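Visit report: Raltmont tabletop and glassware workshop, 2023-05-25

The group met at the side entrance of the Fustberg building and was split in 2. Bukola Okafor took our half through the finishing floor first, then the wash-up and testing area, which was the part I had come for.

Finishing is done by hand. Tops are sanded, oiled, left to cure on racks for 7 days and sanded again. Okafor said the second sanding matters more than the choice of oil, and that most returned tops had been put into use too early. The racks hold 244 boards when full.

The testing area is plainer. Tops are put to ordinary kitchen use, with pitchers filled and poured over them and small amounts of water left standing. Staff check the surface after 6 hours and record any raised grain or rings.

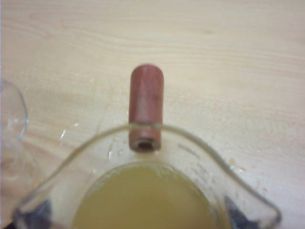
Glass pitcher on a light wooden tabletop in the testing area, with small droplets on the surface.

Pouring spouts came up at some length. Indrek Avotiņš, who runs the glass side, prefers a spout that flares well out from the rim. A short lip lets water run back down the outside wall, and the ring it leaves at the base is harder on an oiled surface than scattered drops. The thin rims are easy to chip in a sink, and he recommends washing them singly.

Questions were taken in the canteen. Someone asked about hardwax finishes and was referred to the Grakier data sheet. Parking is on Thibodeau Street, and the next visit is planned for December. Closed shoes are required on the finishing floor.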